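4.2 Idle gestures in Lundar

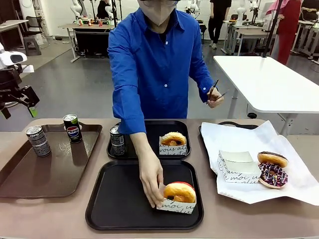
Figure 2. A person behind a tabletop with trays and drink cans.

Lundar is a mobile cooking game, and its players spend a surprising share of their time watching customers and cooks who are waiting for something. We logged 171 players over 8 weeks, and the part of the data that excited us most was what happened in those quiet moments! Early builds used a single idle loop in which both of a character's arms rose and fell together, and players in the first test group called it stiff. Real people at a table rarely move that way. In Figure 2 one hand reaches down to a white paper holder at the front while the other stays near waist height with a pair of thin dark sticks, and the two arms have almost nothing to do with each other. The second build of Lundar took up this idea and drove each arm from its own timer.

Players noticed right away. Those given the split-arm build tapped on waiting characters far more often, even though tapping earned them no coins, and many wrote in the comment box that the cooks felt "busy" or "alive" (our favorite comment was simply "she's thinking"). We had expected the effect to fade once the novelty wore off, but it held through the final week of logging.

The change was also cheap. Irel, the animation tool we used, stores each arm as a separate track, so the new loops added no more than up to 400 kilobytes to the download. Older phones ran them without dropped frames. We have not yet tried the method on seated characters or on the crowd levels, where many loops play at once, and the crowd levels are the ones we most want to test next.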